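About Cusstead

Cusstead is a toy and small-goods testing laboratory. We check consumer products for mechanical safety, labeling, and packaging before they go on sale. Our clients are importers, small manufacturers, and retailers who sell under their own name. We do not design, sell, or certify products, and we hold no stake in any company whose goods we test.

The laboratory was started by Hemi Ellery and Qianru Fang as a two-room operation in the Grirnby building. Ellery had worked on tensile testing of textile fasteners. Fang came from packaging, mainly film thickness and seal strength. The first contracts were for plush toys, and seam testing is still the largest part of the workload.

What we test

Mechanical work covers torque, tension, compression, drop, and impact. Each sample is conditioned at room temperature before testing and is inspected again afterward for sharp points, sharp edges, and detached parts. Any part that comes off is placed in the small parts cylinder without being compressed. Cords and loops are measured under load. Battery compartments are checked for access with and without a tool.

Packaging work covers film thickness, blister and card adhesion, and the position and type size of warning text. Labels are compared line by line with the client's declared age grade. Where the age grade does not match the way a product is likely to be used, the report says so in the first section, ahead of the test results.

We do not carry out chemical analysis in house. Samples that need it are split on arrival, and the second portion goes to a partner laboratory chosen by the client.

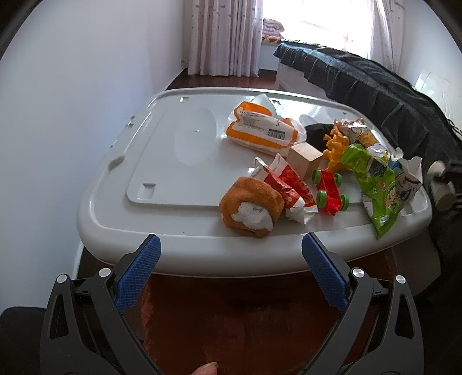 Photo: Cusstead / Mwajuma Owino

Sample intake

Samples should arrive in retail packaging, with one set left unopened. Loose items are accepted for development testing only, and reports on loose items are marked as such. Every submission gets a job number, which appears on the sample bag, the worksheet, and the final report. Retained samples are stored for 3 years and then destroyed unless the client asks for their return in writing.

Intake is managed by Mwajuma Owino. Please send the submission form before the goods. Boxes that arrive without a form are held unopened, and the turnaround period does not start until the form is received.

Equipment and records

The main bench has two universal test frames and a torque station. Load cells are calibrated every November by an outside service, and interim checks are made with reference weights at the start of each working week. The drop rig was rebuilt in the second year after the original base plate was found to be out of level.

Worksheets and reports are kept in Namier, a records system written for us by Baoshan Cao. It replaced a set of shared spreadsheets — the old job numbers were carried over, so a client can quote either format. The system holds roughly 3000 closed jobs. Job 2133 is the earliest one with full photographs. Reports before that number have text and measurements only.

Staff

Hemi Ellery, laboratory director
Qianru Fang, packaging and labeling
Mwajuma Owino, intake and client contact
Kaiwen Duan, mechanical testing
Baoshan Cao, records and software

Technicians are trained on one method at a time and work under supervision until their repeat results fall within the limits set for that method. Duan keeps the training log and signs off each method separately.

Independence

Fees are fixed by the test list and do not depend on the result. A failed sample may be resubmitted after a design change, under a new job number. Earlier results are not removed or edited. Clients may publish a report only in full.

Page last reviewed Saturday, June 15, 2019.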